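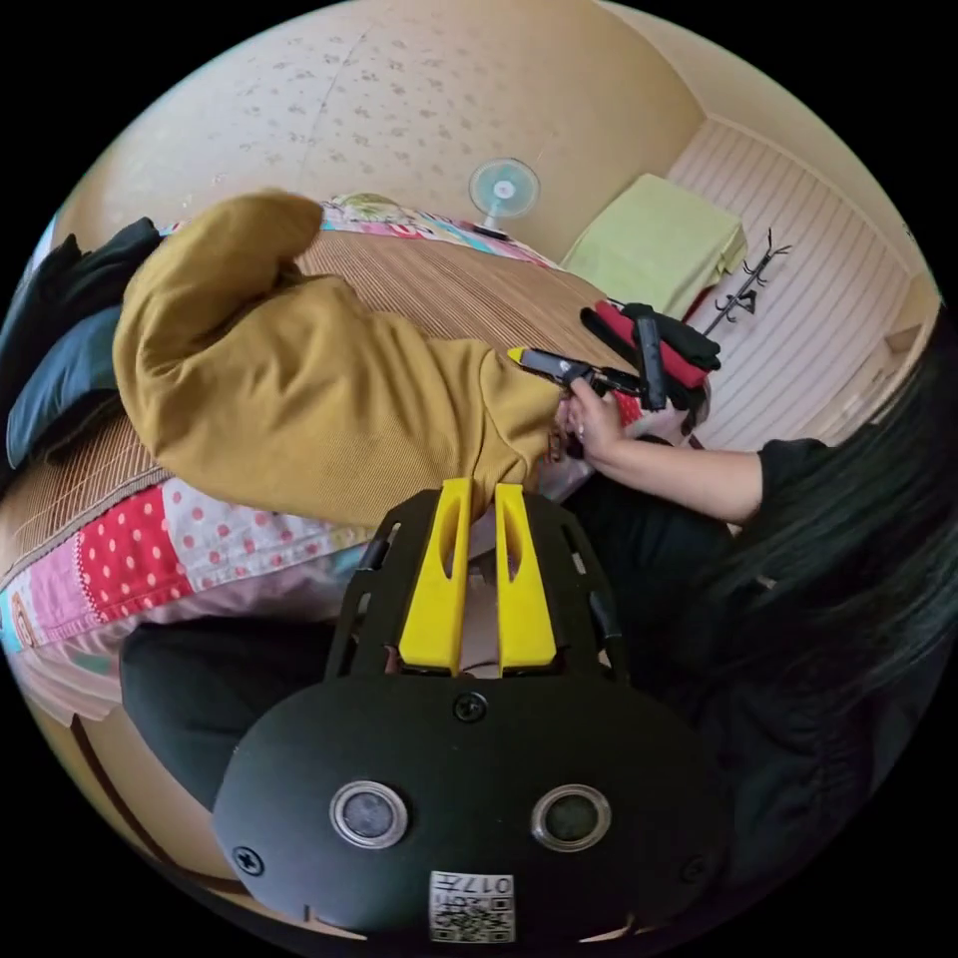 Tímea Hajdu thinks a jumper should never be folded on a bed at all, because a mattress gives under your hands and the sleeves go wandering off. She told me so after reading the first draft of this section, and I've been arguing with her in my head ever since.

Figure 1. A mustard-yellow jumper on a brown striped mat, on the bed, with other clothing heaped to one side.

4.2 Where people fold, and what they put underneath

I went into the Skumville visits expecting tables. I had a whole column for tables! But of the 24 households that let me hang about on laundry day, 7 folded at a table and nearly everyone else used a bed, usually with the clean pile sitting at one end and the folded stuff creeping towards them from the other.

The thing I hadn't planned for was the mat. A woven mat like the one in Figure 1, with its fine ribbing, gives a knitted sleeve something to catch on, and several people told me that was why they liked one (a smooth sheet lets the jumper slide about, they said). A patchwork quilt came in for more mixed reviews. One woman in Tranley loved hers for folding T-shirts and wouldn't put wool anywhere near it.

Jumpers were where everybody slowed down. I logged 300 garments over the month of May, 173 of them tops of one sort or another, and the knitted ones had by far the most fiddling: sleeve out, sleeve in, sleeve out again, a quick pat, then start over. Most people laid the body flat first and left the sleeves until they'd decided which way up they wanted it. Dark things tended to get left in a heap till last, and when I asked why, I mostly got a shrug or "they all look the same anyway".

I did try the Oláh fold myself (body in thirds, sleeves crossed behind) on a bed and then on my kitchen table. The table was tidier. The bed was nicer to stand at, though my back may be voting there, and I could spread a whole load out without moving the toaster. So I'm giving Tímea half a point. Section 4.3 goes on to drawers.

7 min read

Comments

Plada: We fold on the ironing board. Was that counted as a table?

Moth_and_button: Thirds is too bulky for chunky knits, I do halves and roll.

R.: Looking forward to the drawers bit, mine are a disgrace.

Related items
Pegging out: who hangs socks in pairs?
The chair where clothes go
Notes from the Tranley airing cupboards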